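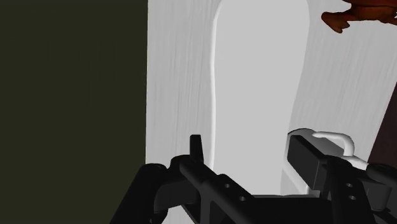

About Skillow

We review home warranties and moving quotes, and we start out doubting all of them. A "free" estimate usually costs you something. Most five-star pages we read look like one person wrote them.

Skillow began as a mailing list of 81 people tired of surprise fees. We have since read 2279 contracts.

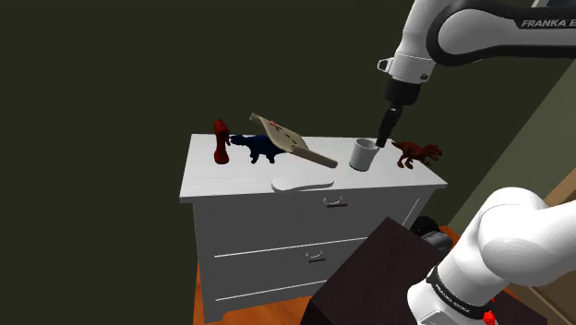

Three of us do the reading. We take no money from the companies we cover, and you should doubt that too, so our accounts are posted every April.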